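Subject: Re: [sturness-screen] Treloar season 2, is it worth the wait?

On the Sturness list, a member wrote:
> I gave up on Treloar after the pilot. Too much fog, too much
> staring at boats. Does it pick up? And has anyone heard whether
> the second season is still coming in June?

Oh, please go back to it! I was exactly where you are after the pilot (I think I folded laundry through most of it) and then episode three happened and I stayed up until 2 a.m. finishing the rest. The fog never goes away, I'll warn you, but the people in it get a lot more interesting once the ferry office closes and the sisters have to share the house.

As for June, that's still the month I'm seeing everywhere. Skalbridge put up a teaser last night and it's only 40 seconds long, mostly the lighthouse stairs and somebody humming. I've watched it more than I'd like to admit. The comments under it were at 3,663 when I went to bed, and most of them were people fighting over who's humming. I say it's the older sister. The tune is the one from the wedding episode, just slower.

The bigger news for me is that the season has 11 episodes this time. The first one had eight and it really could have used another hour near the end — that whole business with the insurance letter got wrapped up in a phone call. I was so mad. If they use the extra room to bring the harbor pilot back, all is forgiven.

Somebody asked off-list about Puserer, the comedy from the same writers. I've seen four of them and I'd say it's fine for a weeknight. The half-hour format doesn't suit them, and the jokes about the bakery wear thin, but the guy playing the landlord is terrific and I'd watch him read a parking ticket.

Anyone up for watching the Treloar opener together and posting as we go? We had 19 people on the thread for last year's finale and it was a blast, even with half of us a few minutes behind. 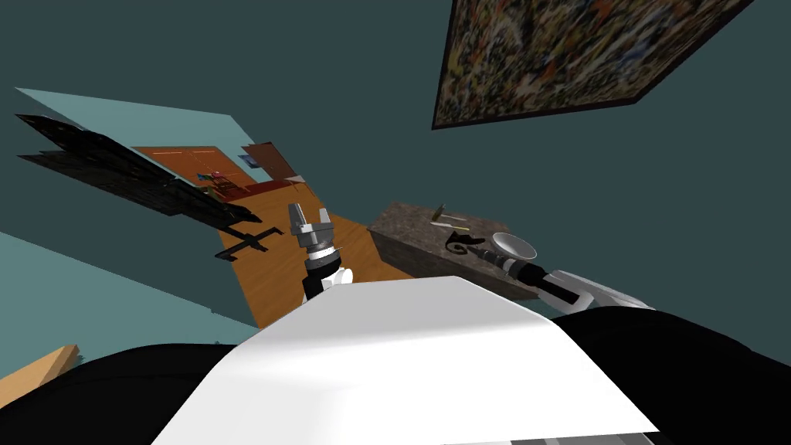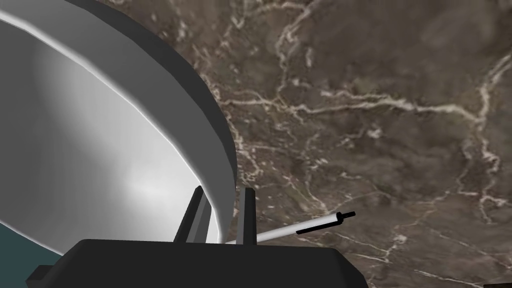
A reply from the digest, same thread:

Count me in for the opener, but I'm sticking with the younger sister as the one humming. Listen to the last few seconds with headphones on. She does that little catch in her breath before the high note, same as at the wedding. And I liked the bakery jokes!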